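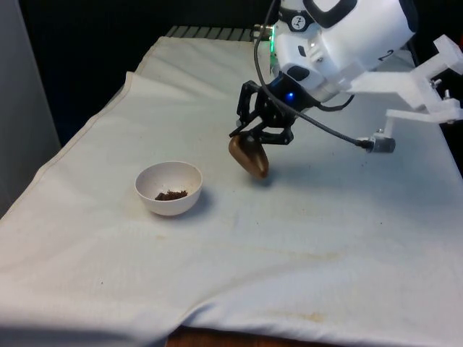 25 December 2019

Merry Christmas, all! The house is quiet, the dishes can wait, and I finally have a minute to write down how I got our old Monuna tablet going again (it has been sitting in a kitchen drawer in Sarkcombe since July, poor thing).

It would start up, show the logo, think very hard and go back to the logo. I tried the update from the support page and it stopped at 21 percent every single time. My friend Tomoyo Shimada told me to try a different cable, and I'm a little embarrassed to say I ignored her for weeks.
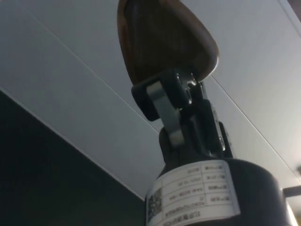
The cable was the trouble, of course. I'd been using the skinny one from my Flumier headphones, and that one only charges - it doesn't carry any files at all well. I dug out a thicker one, and while I waited I wiped the fingerprints off the back of the tablet until it had a nice gloss, like the brown rounded piece in the picture up there with the light running down its right side. Then I held the power and volume buttons together, let go when the logo came up, and picked the update from the menu.

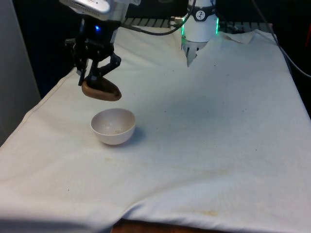
It took a good long while, so don't panic and unplug it. When it came back it wanted 397 MB of app updates, and I let it have them overnight. All my recipes were still there! Eckhard Reuter asked in the comments if this works on the smaller model too. I haven't got one to try, Eckhard, but do start with the cable.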